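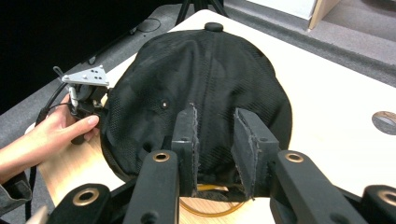 Progress report, Skurus hand-held gripper kit
Review period two of three
To: Liesl Nägeli, Dirkstead equipment fund
From: Catinca Vlad, Skarnport workshop
July 9, 2023

1. Where we are

The fund paid for 2 Skurus kits on a trial basis so that we could decide whether to put them into the regular loan pool. Both kits arrived complete except for one spare pad set, which Danzer sent on later at no charge. The first review period went to setup and safety paperwork. This report covers the second, in which the kits were in daily use.

The plan called for 200 recorded grasps on soft and semi-soft goods. We have finished all 200. The rigid goods in the plan have been started but are not far along, and I would like to move the end of that part to September.

2. Soft goods

Caps, gloves, folded towels and cloth bags were the main items. Caps were harder than we thought they would be. The crown gives way under the fingers and the grip ends up on a fold of cloth, and if the operator closes too fast the cap slides off to one side. Valentin Ammann wrote a short procedure for this: come in low, close slowly, stop at first resistance, then lift. New operators using the procedure needed less coaching than those who started without it.

Of the 200 grasps, 17 were thrown out. Most of these were lost to a dropped tracking signal and had nothing to do with the fingers. The rest were operator error, mainly starting the motion before the recording had begun. The discarded grasps were repeated and the total above is the good ones only.

3. Condition of the kits

The arms and linkages have needed no repair. One pivot on the second kit became stiff and was freed with the lubricant Danzer recommends. We have had no trouble with the trigger on either unit.

The pads are the weak point. The foam facing begins to fray at the lower edge and after that it goes quickly. Balthasar Rainer tried a denser facing from our own stock. It lasted longer but let thin fabric slip, so we went back to the supplied pads. We are keeping a log of pad changes for each kit and will attach it to the final report.

Cables are a smaller complaint. The leads are long enough for one table but they get under the work, and every session starts with someone moving them out of the way. A clip on the handle would take care of most of it. I have passed this on to Danzer and have no answer yet.

4. Table surface and tip height

In the first period Rosalie Stöckli asked whether the fingers would harm the tables when an operator works close to the surface. We now begin each session with the jaws open and the tips held low over bare wood, so the operator can get a feel for the height before any item is set out. Our tabletops had marks on them before the trial and we took no record of their condition at the start, so I can't say which marks, if any, came from the kits. For the third period we will put down a fresh cover sheet on one table and look at it at the end of each week.
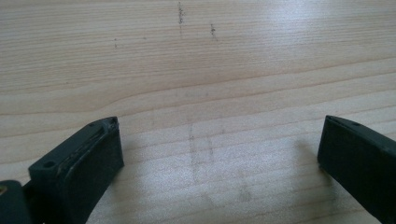

Rosalie Stöckli read a draft of this section and replied that a cover sheet would change how the tips slide, so the results from that table should be kept apart from the others. She also asked that the sheet be taped on all four sides, and said she would rather accept a few scratches than have two sets of numbers that can't be compared. I agree on keeping them apart. The covered table will be used for training only and its grasps will not go into the total.

5. Training

Each new operator gets a 40 minute session, half of it at the table. That has been enough for soft goods. Small rigid parts will probably need a second session, and Valentin is drafting it now.

6. Requests

Approval to extend the rigid goods work to September, with no added cost for staff time.

Approval to buy two further pad sets per kit from the remaining supplies line.

A decision on the loan pool can wait for the final report. My view at this point is that the kits are sturdy enough for it, provided pad changes are budgeted for and a borrower gets the training session first.

Catinca Vlad
Skarnport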